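About Ekgate

Most company pages like this one open with a promise to change your life. We sell storage advice, so we doubt it. Ekgate began in a spare room in Murthorpe when Troels Eyvindsson got tired of buying boxes to hold other boxes. He had paid for two decluttering courses by then and owned more stuff than when he started.

We visit homes and small offices, look at what is there and tell you what we think. Often that means telling you to buy nothing. We take no commission from shops, and we don't have a method with a name. People ask for one. Ye-ji Joo, who joined us from the Luvside office and now runs most visits, was once offered a book deal if she could come up with seven steps. She couldn't get past two.

Last August we went back through 434 old jobs to see how many clients had kept things as we left them. 319 had. We'd like that to be higher, and we are wary of firms in our trade who claim everyone is delighted — we would want to see their list.

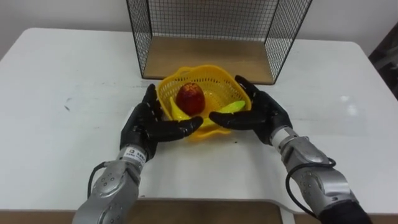

A visit costs the same whether you have one cupboard or a whole house, and you can stop it after the first hour if you think we're talking rubbish. Some people do. We don't do before-and-after pictures, and we won't tell you that a tidy drawer will help you sleep.

If you still want to talk to us, the Murthorpe office answers the phone from 9am. Luvside only opens in the afternoon.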